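6 min read

I had been trying to get an hour with the woman who plans equipment for Fundberg since January, and when she finally said yes it was on the condition that I not use her name and that I bring my own coffee. Fair enough. Fundberg makes small fittings and housings at two sites, and she's the one who decides what gets bought, when, and out of which pot of money. I wanted to know how somebody like that goes about buying a first robot arm.

"Slowly," she said, and laughed. "I spent most of last year saying no to people."

The people were mostly her own engineers. The Farkside site had put in a request for an arm, a gripper, a table and a pedestal, and the whole thing came across her desk as one line with one number on it. She sent it back. I asked what was wrong with the number and she told me she had no idea, and that was the trouble.

"I can't plan around one number. I want to see the arm, I want to see the gripper, I want to see what we're bolting it to. And then I want to see the stuff people forget, like who's running the air and power over there, and what we do when a finger breaks."

So they broke it up. The second version of the request had 106 lines in it, which she says with real affection (she's a spreadsheet person, and so am I, so we got along). Some of those lines were tiny. Cable ties were on there! She kept them on, too.

What I didn't expect was how much of the budget conversation happened inside a simulator. Fundberg pays for seats on a package called Tristuver, and before anybody signed for hardware the engineers had to build the station in it and run it. She pulled it up on her laptop while we talked and turned the screen around so I could see.

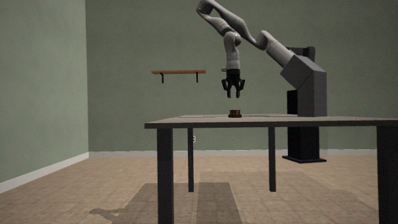 The planned Farkside pick station in simulation, gripper open above the part.

"This is what I approve now," she said. "I used to get a catalog page and a quote. With this I can ask dumb questions. Why is the pedestal on that side? Could we do it with a smaller table?"

I asked if the dumb questions had saved any money. She thought about it for a while. The table one had, she said, though less than she'd hoped. The pedestal one had cost money, because once they started moving the mount around in the model they decided they wanted a heavier base than the one on the quote. She signed off on that without much of a fight. "I'd rather argue about a base plate while it's a drawing. Once it's in concrete you're paying a guy to drill it out."

Her rule for the first year is 154 hours of simulated running before a station gets a purchase order. I wondered where 154 came from, since it sounded like something with a formula behind it. There isn't one. An engineer offered 100, she asked for 200, and they went back and forth by email until everybody was tired.

The gripper took longer than the arm. The arm was more or less settled after two quotes, but the team kept changing its mind on fingers, and every change moved the lead time. She ended up splitting the gripper off into its own order with its own approval so the rest could go ahead. It's the one thing she said she'd tell anyone in her job to do from the start.

"The arm is the exciting part, so it gets all the meetings. Then you find out the fingers are the part you'll be buying again and again – and there's no line for that anywhere."

There is now. She budgets for spare fingers by the quarter, along with a bit of engineering time, and she keeps that money away from the general maintenance pot so it can't get eaten by a compressor.

We got onto suppliers, and she was careful. The integrator is a shop called Somboon, and she had nice things to say about them, mainly that they answered the phone and that they wrote their exclusions at the front of the quote instead of at the back. She'd had two other bids. One was cheaper and didn't include training. The other ran to 195 pages, and she admitted she stopped reading it somewhere in the warranty section.

"I did read Somboon's all the way through," she said. "It was short. I know that's a terrible reason to pick somebody." Then she added that it wasn't the only reason, and that I should make sure to write that down too. (Written down!)

Toward the end I asked her about payback, which I'd been saving because everybody hates the question. She didn't seem to mind. She runs three versions, a cheerful one, a gloomy one, and one where the part changes halfway through and they have to redo the fingers and the programming. She only shows the third to her boss. It takes the longest to pay back, and he approved it anyway.

The second station, for the other site, is still only a model. She hasn't set aside money for the arm yet, just for the engineer's hours to lay it out, and she wants to see the first one run through a full quarter before she opens that conversation. Her engineers have already started asking. She had two messages about it while I was packing up my coffee.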